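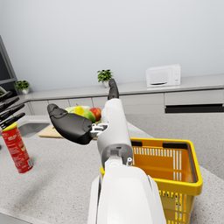

According to a comment left under my last boiler post, a relief valve that drips only when the system is hot should simply be replaced, and the expansion tank is a waste of an afternoon. I replaced the valve first, as the comment suggested. It dripped again on the second heating cycle. These notes cover the tank.

September 18, 2019

The system is an Arnau gas boiler feeding baseboard on two floors. It is a closed loop with one circulator, an air separator, and a small diaphragm tank hanging below the separator. The tank was seven years old. Cold pressure on the boiler gauge read 17 psi. With the burner on and all zones calling, the needle climbed steadily toward the relief setting and the valve began to weep before the high limit was reached.

A rise like that has two common causes. Either the fill valve is leaking by and adding water all the time, or the tank has lost its air cushion and the heated water has no place to expand. To separate them I closed the isolation valve on the feed line and left it closed overnight with the boiler off. The cold reading in the morning was the same 17 psi. I then fired the boiler with the feed still closed and got the same climb. A leaking fill valve can't do that with its supply shut off, so the tank was next.

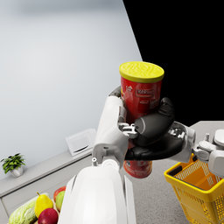
The quick check is the air valve on the end of the tank. Press the pin briefly. Air is normal. Water means the diaphragm has failed and the tank is finished. Mine gave a short spit of air and then rusty water, and I put the cap back on.

One caution on pressure readings. Air pressure measured while the tank is still on the system tells you very little, as it only repeats the water pressure on the other side of the diaphragm. The precharge has to be measured with the tank isolated and its water side open to atmosphere. I skipped this step years ago on a different house and pumped up a tank that was full of water.

The replacement is an Ustura of the same nominal size. I checked the size against the volume of water in the loop and the maximum temperature. Going one size larger does no harm on a closed heating loop if there is support for the weight. Do not use a tank meant for well water or for a domestic water heater unless the maker lists it for hydronic heating.

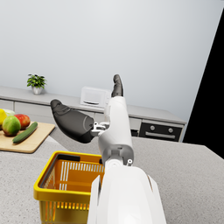 The swap itself went in this order: power off, boiler cooled, feed closed, pressure drained down at the boiler drain, bucket under the separator, old tank unscrewed. Support the old tank with one hand from the start. It was much heavier than the new one, and the threads let go sooner than I expected.

The new tank came with less air than I wanted. I set it to 17 psi with a hand pump, to match the cold fill, and checked it with a separate Wan gauge – the gauge on the pump read 2 psi high. Tape and a thin coat of paste on the threads, then hand tight plus a turn with the strap wrench. I opened the feed, purged both floors, and let the separator deal with the rest.

Hot pressure now rises a few psi above cold and stays there. The relief valve outlet is dry after a week of cycling. I have hung a tag on the tank with the precharge and will recheck it in November, once the heat is running every day.

On cost: the heating outfit in Zombridge quoted $600 for the tank and labor. That is a fair number if it includes a valve to isolate the tank and a drain for it, and the quote did not say. I added both while the system was down, so the next check will not require draining the boiler.

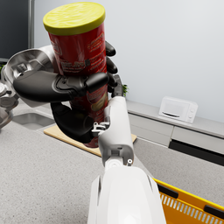

Red can with a yellow lid, held upright.

Still open: the boiler gauge. It agrees with the Wan at 17 psi cold but seems slow to come back down after a long burn. I plan to put a second gauge on the drain and compare the two over a full cycle.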